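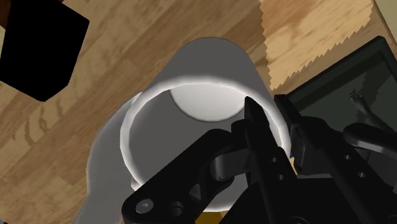 Hidodlow Bench Starter
Two-finger gripper, small arm and matching simulation scenes, sold as one kit

Home / Equipment / Bench kits / Hidodlow Bench Starter

We put the Hidodlow kit together for the people who ring us most often, who tend to be teachers, small workshop owners and the odd research group with a bit of money left before the end of the budget year. They all ask some version of the same question: what do I need to buy to get a gripper picking up ordinary things off a table, and what will it cost me once everything is counted? We've tried to answer that on this page as fully as we can, so put the kettle on.

What you're buying

The kit is a two-finger gripper with parallel-link fingers, a small table-top arm to carry it, a controller, the cables, and a licence for the Phromma simulator with our set of tabletop scenes already loaded. The scenes use the sort of household objects people like to begin with (mugs are the favourite by a long way, and a good deal harder than they look), set out on a wood-grain table with a few other items lying about so your software has something to steer clear of.

You can buy the simulator licence by itself, and we quite like it when people do. A few months of trying grasps on screen will teach you a great deal about what you want from the hardware, and it costs very little to change your mind at that stage. Plenty of our customers start that way and come back for the arm in the next budget. If you do, we take the licence fee off the price of the kit, provided you order while the licence is current.

Planning your approach before you spend

Mugs are worth a moment, as so many first projects begin with one. There are three usual ways to take hold of an empty mug: around the outside, by the handle, or with one finger inside the rim and the other outside. The rim pinch is the one most people end up trying from overhead, as it doesn't call for the fingers to open wider than the whole mug. What it does call for is slim fingertips and a good idea of where the rim is. Our standard fingers are narrow and come to a point at the tip for this reason. If you'll mostly be handling boxes or jars, ask for the broad pads at the time of ordering and we'll swap them at no charge.

It also pays to think about how much of the gripper sits behind the fingertips. Newcomers tend to look at the finger length and forget the linkage and the housing, and then find that the gripper bumps the next thing along on the bench. The Phromma scenes are handy for checking this. Put your own objects in at their real sizes, bring the gripper down, and look at it from a few different angles before you settle on a layout. A view from straight overhead can hide a collision at the side, and when the gripper is close it will cover part of the very thing you're trying to see. If you can budget for a second camera position, please do. It's the addition our customers are happiest they made.

Budgeting

Here's how we suggest laying it out on your spreadsheet, in the order the bills usually arrive.

Simulator licence, one seat, one year: $300
Included in the kit for the first year. Renewals are the same price. Classroom seats are quoted separately, and the per-seat price comes down quite nicely.

Fingertip and pad spares: $200
Please don't leave this line out. Pads wear, tips get knocked, and it's a shame to stop work for a fortnight waiting on a small part.

Full kit, arm and gripper: $2,000
Includes the controller, cables, standard fingers and the first year's licence. Tax and freight are extra and are shown on your quote.

You'll also want to set aside something for a sturdy bench, a computer that can run the simulator comfortably, a camera and its mount, and whatever guarding your workplace safety people ask for. We don't sell any of those, but we're happy to look over your list and tell you if something seems too grand or too skimpy for the job. Staff time is the other big one. Allow a good stretch for somebody to learn the software, and don't book your first demonstration for the week the boxes arrive!

What carries over from the simulator, and what doesn't

Reach, clearance and finger opening carry over well, and those are the things we'd use the scenes to decide. Grip on a glazed surface, the give in a rubber pad and the way a light cup skids when it's nudged are much harder to get right on a computer. Treat those results as a first guess and leave room in your plan for bench testing with the real objects.

Choosing between this and the Skinska

We also stock the Skinska gripper, which opens wider and costs a fair bit more. For mugs, small boxes, blocks and classroom work, the Hidodlow will do nicely. For bulky items, or if you expect the gripper to run through every working day, have a chat with us about the Skinska first. Both can be loaded in the same simulator, so you can try one against the other before you commit.

Delivery and support

Kits are packed at our Eltstead warehouse and normally leave within 3 weeks of a confirmed order. Orders placed in March can take longer, as that's when the schools and colleges come in together. Purchase orders are welcome, and quotes can be split across two budget years if you let us know early.

Request a quote
Ask about classroom seats
Download the parts list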